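Niravus air defense purchase: does it change the balance with Cikura?
Regional Security board, 3 replies

harbor_policy wrote:
The Niravus defense ministry confirmed in January that it will buy 2 long-range radar batteries.
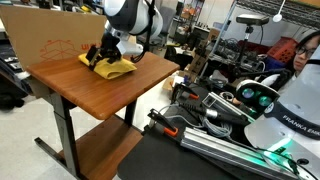
The ministry presents the purchase as a defensive measure along the Cikura border. I would ask members to consider whether it will discourage further overflights or invite a response in kind.

Meridian_Desk wrote:
In my assessment, the effect will be modest. The border runs for 1,069 kilometers, and two batteries cannot cover it. The ministry's own statement places both near Fikthorpe, leaving the northern sector as it was.

harbor_policy wrote:
Full coverage was never the stated aim. Fikthorpe is the sector where the overflights were reported, and a government is entitled to begin there.

tolland77 wrote:
I must disagree with both members. The decisive question is who will operate the equipment. Under the Väisänen accord, foreign technical staff may not be stationed within the border zone — a provision that Cikura has raised before. If Niravus brings in outside crews, it hands its neighbor a legal complaint. If it does not, training will take three years.

Meridian_Desk wrote:
The accord refers to military personnel. Civilian contractors are not mentioned in the published text, though I accept that Cikura reads it differently.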